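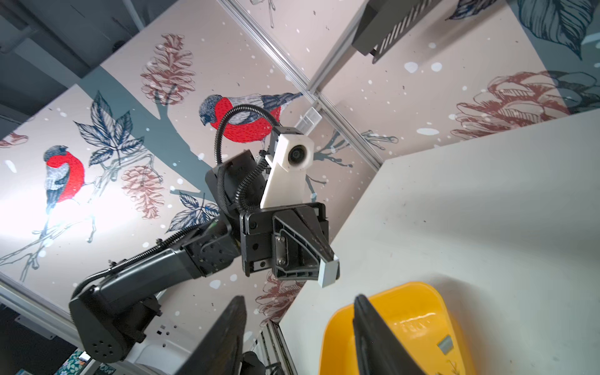
Drerneteck Basar
Two-arm tabletop workcell for sorting, tidying and light packing

Part no. 1516 — Page last revised 2024-03-07

Overview

Basar is a bench workcell with two arms working over a shared tabletop. It is sold to laundries, repair shops, small packing rooms and research kitchens that want to find out which of their hand tasks a machine can take over today. It is not sold as a general household helper. The task table further down gives our current position on each chore, and we update it when test results change.

What is in the standard package

Two arms, black, with parallel-jaw grippers
Wrist camera and printed white bracket for each arm
White tabletop
Aluminum extrusion frame
Yellow plastic bin
Controller, emergency stop and cable set
Draltitz task software, one seat

Wall panels are optional. They can be supplied plain or printed, and customers may send their own artwork. A patterned background has no effect on the wrist cameras during picking, provided the panels do not move between calibration and use. Gloss finish is not offered.

Wrist camera

The camera sits on the wrist and travels with the gripper, so the view stays close to the object during the last part of a grasp. The drawback is that the fingers take up part of the view and are often out of focus. Draltitz masks them automatically. Remove the bracket only when replacing the camera, and recalibrate afterward.

Route the wrist cable in a loop with enough slack for full rotation. A loop that is too short will pull on the connector. One that is too long can catch on the other arm. The setup sheet shows the correct length for each mounting position.

Fingertips

Light grey pads are fitted at the factory. They wear with use and should be checked weekly. Replacement pads come in packs of 31.

Task status

Ratings are for unattended work at our own test bench, using objects the software has been trained on.

Small rigid parts, table to bin — Ready. Objects lying flat and thinner than the pad are the usual cause of missed picks.

Small rigid parts, bin to table — Ready with limits. Curved bin walls restrict the approach angle, and parts resting against the wall may need a second attempt. Clear walls are not supported.

Sorting cutlery — Ready with limits. Forks tangle. Feed them in small batches.

Pairing socks — Trial only. The pairing itself is reliable. Picking up a single sock from a heap is slower than doing it by hand.

Folding towels — Trial only. In our last run, 87 towels were folded to an acceptable standard before an operator had to step in. Thick bath towels were excluded.

Folding shirts — Not ready.

Wiping the tabletop — Trial only. Loose crumbs are fine. Scuffs and dried marks are left behind, as the arms do not apply enough steady pressure.

Washing dishes — Not supported. The arms are not sealed against water.

Speed

On most tasks marked Ready, a practiced person is still faster. Basar makes sense where the work is dull, continuous and tolerant of a slow pace. Buyers expecting to match a person at the same table should ask for a bench trial first.

Bench trials

Send us a box of your own parts and a short note on what should happen to them. Zuleica Assunção runs the trials and will return a written report with success counts and a list of failures. Allow 17 working days. Parts are returned unless you ask us to keep them.

Notes on placement

Level the table before mounting the arms. Keep strong daylight off the work area; bright patches reduce grasp accuracy on glossy bins. The arms can reach past the table edge, so mark the floor accordingly.

Compatibility

Magalhães controllers from the previous series can be used with an adapter. Older gripper plates have a different screw pattern and will not fit.

Contact

Sales: Vanderleia Trindade
Service and spare parts: Rūta Ķēniņš
Please quote the serial number printed on the controller.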